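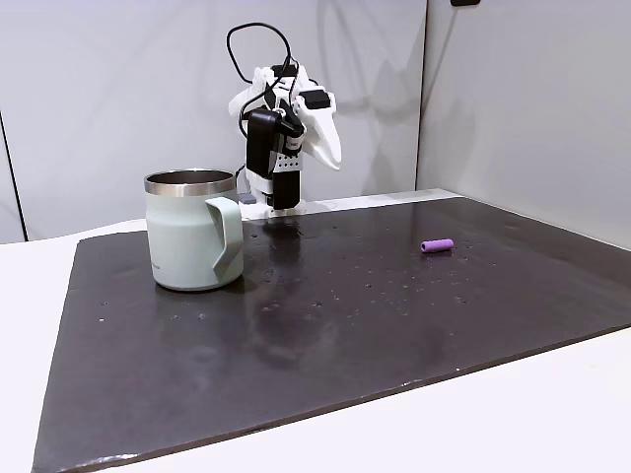
Apprendre à son chat à entrer tout seul dans sa caisse de transport

Si votre chat disparaît sous le lit dès qu'il entend la grille de la caisse, ce petit programme est pour vous ! Je l'ai suivi avec Wirum, mon gros tigré de sept ans, et il y fait maintenant la sieste presque tous les après-midi.

Il faut compter 21 jours, à raison de deux séances de quelques minutes par jour, plutôt avant les repas.

Étape 1 – La caisse devient un meuble
Retirez la grille et le couvercle, glissez une couverture qu'il connaît bien au fond et posez le tout dans la pièce où il dort d'habitude. Ne l'appelez pas, laissez-le renifler.

Étape 2 – Les friandises
Déposez-en une devant l'entrée, puis une sur le bord, puis une tout au fond. Avancez seulement quand il mange tranquillement, les oreilles bien droites. Veerle, qui m'a soufflé la méthode, utilise des miettes de poulet cuit et c'est magique !

Étape 3 – On remonte le couvercle
Remettez-le sans la grille et reprenez les friandises depuis l'entrée. Wirum a boudé deux jours à ce moment-là, puis il est revenu comme si de rien n'était.

Étape 4 – La grille
Fermez trois secondes, récompensez, ouvrez. Le lendemain, dix secondes, puis 40, puis quelques minutes. S'il miaule ou gratte, revenez à la durée précédente.

Étape 5 – Le premier voyage
Portez la caisse par en dessous, à deux mains (la poignée balance trop), et faites simplement le tour de l'appartement. Ensuite la cage d'escalier, puis la voiture à l'arrêt – et enfin un vrai petit trajet, avec une serviette posée sur le dessus.

Une fois rentrés, laissez la caisse ouverte à sa place, avec la couverture dedans.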